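4. Setting up the pegboard bench

This section covers the bench that stands in front of the Levavis arm: the frame, the pegboard panel, the edge clamps and the power strip. Complete Section 3 (arm base and floor anchoring) before you start. The arm must be switched off and the main disconnect locked until step 15.

Tools and parts
4 mm and 5 mm hex keys
Tape measure
Spirit level
Pegboard panel, black, part 912
Edge clamps with screw knob, part 37
Power strip with mounting screws
Hook set
Cable ties and one hook-and-loop strap

CAUTION: The panel is awkward for one person to hold. Have a second person support it until both clamps are tight.

4.1 Placing the frame

1. Stand the bench frame on its foot bars on flat floor. Do not set a foot bar on grating or across a floor joint.

2. Measure from the center of the arm base to the near face of the crossbar. Move the frame until the distance is 749 mm. Measure at both ends of the crossbar — the two readings must match within 5 mm.

3. Put the level on the crossbar and turn the leveling feet until the bubble is centered. Push down on each corner. If the frame rocks, adjust the feet again.

4. Check that the frame stays inside the marked floor area. If it does not, move the arm base and frame together as described in Section 3. Do not make up the difference by moving the frame alone.

Note: Curtains behind the bench must hang free of the legs. Fabric that touches a leg can be pulled into the work area when the bench is moved.

4.2 Clamping the panel

5. Back off both clamp knobs until the jaws are fully open.

6. Lift the panel onto the crossbar with the rounded corners up. The lower edge of the panel rests along the bar for its full length.

7. Slide one clamp over the end of the crossbar so that the upright plate lies against the panel edge and the clamp body sits below the bar. The knob points down.

8. Turn the knob by hand until it is snug, then give it another half turn. Do not use pliers. Too much force dents the crossbar, and a dented bar will not hold the clamp square.

9. Fit the second clamp at the other end in the same way.

10. Pull the top edge of the panel toward you with one hand. There should be no movement at the clamps. If the panel tips, loosen both clamps, seat it again and repeat steps 7 to 9.

4.3 Mounting the power strip

11. Screw the power strip to the underside of the crossbar. Keep it level and leave room for your fingers between the strip and the clamp.

12. Run the supply cable along the nearest leg and hold it with the strap. Leave a little slack at the top so the cable does not pull on the strip when the bench is nudged.

CAUTION: Cables hanging from the strip must stay clear of the arm's path. The gripper passes below the crossbar during the homing check, and a loose plug can be caught by the fingers. Tie up any cable that is not in use before you power the arm.

13. Gather cables on the floor and route them behind the foot bar.

4.4 Hooks and first check

14. Press the hooks into the panel until they seat. Hooks that carry parts for the same job go in the same row. The Plillesura job file expects the row height to be entered by hand, so write it down now.

15. Remove the lock from the disconnect and power up the arm. Stay outside the marked area.

16. On the pendant, open Setup, then Bench, then View Check. The arm moves to the check position with the fingers closed and the wrist camera facing the bench.

17. Compare the camera picture with Figure 4-1. The crossbar should look level, and the clamp at the right end should be in view. If the crossbar slopes, go back to step 2.

18. Press Accept. The position is stored under the bench name.

Note: Repeat steps 16 to 18 whenever the frame has been moved or a clamp has been loosened. Check clamp tightness once a month. Replacement clamps are supplied by Gulyás under the part number listed above.
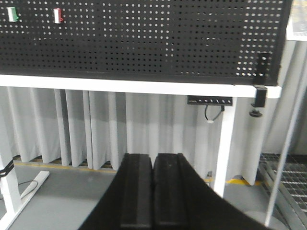 Figure 4-1. View Check from the wrist camera, gripper closed, right-hand clamp and power strip in view.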